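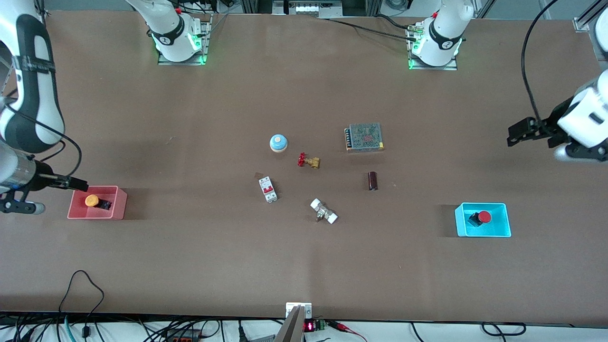
Tips for recording sort demos at the bench. Wrote these up after a long week so sorry for the shorthand. Khoa Lâm fixed the worst of it.

## Before you record

- Clear the near edge of the table. Tools, coffee, phone, all of it. The policy will happily learn that your mug is part of the job.
- Wipe the top down. Dry cloth. No spray while parts are out.
- Look at the cables. A loop that creeps up over the table edge gets in the way of somebody's elbow sooner or later. Tape or a velcro tie – zip ties are a pain when you have to redo them.
- Both arms home, grippers open, then lay out the parts. Not the other way round.
- Bins go one per side, close enough that neither arm is at full stretch. Shallow ones. We tried deep ones from Brernstead and the fingers kept knocking the rim.
- Pick bin colors that are nothing alike. Pink-red and cyan work fine for us.

## Laying out parts

Leave a gap between things, at least a gripper's width to start with. Crowded layouts come later, once the easy ones are in.

Mix the shapes. Push buttons, a breaker, a gate valve, a pipe fitting, a capacitor, a power supply. If everything is a button you'll get a model that grabs buttons.

Change the pose every single episode. Valve on its side, handle left. Next time handle right. Stand the capacitor up, then lay it down. People get lazy on this around episode 5 and start putting stuff back in the same spot. Don't. I close my eyes and nudge things a bit, works OK.

Start some episodes with a part already in each bin. Otherwise it only ever sees empty bins at the start and gets confused halfway thru a real run.

## Driving

- Slow and steady beats fast. Pauses are worse than slow though, trim them or redo.
- Approach from above, stop, close, lift straight. Same habit for everybody on the rota.
- Valves: take the body, not the wheel. The wheel turns and the whole thing swings.
- Dome tops are slippery. Grab the base.
- Small breakers, line up with the flat sides first.
- Power supply is heavy for its size. Two fingers across the narrow way, low lift.
- Missed a grasp? Back off and try again, keep it in. A recovery is worth having. Dropped on the floor = bin the episode.
- One arm moves, the other waits clear. Two arms over the middle at once is how we bent a finger in April.

## Labels and files

Type the label rigth after the take. Not at lunch. I had 23 takes with no label once and had to rewatch every one.

Use the same words each time. "Breaker" or "circuit breaker", choose one and write it on the wall. Milovo folder is for keepers, Trondex folder is for anything you're not sure of. Nothing gets deleted untill it's been looked at twice.

Good batch is 19 takes, then stop and stretch. Tried 53 in one go, the last lot were junk.

## Odds and ends

Shiny metal under a bright lamp washes out. Turn the lamp at the wall.

Little rubber dots under the bins stop them sliding. Check them when you wipe down, they peel.

Spare fingertips are in the Adams drawer, second from the top. Write it down if you take the last pair – same goes for the tape.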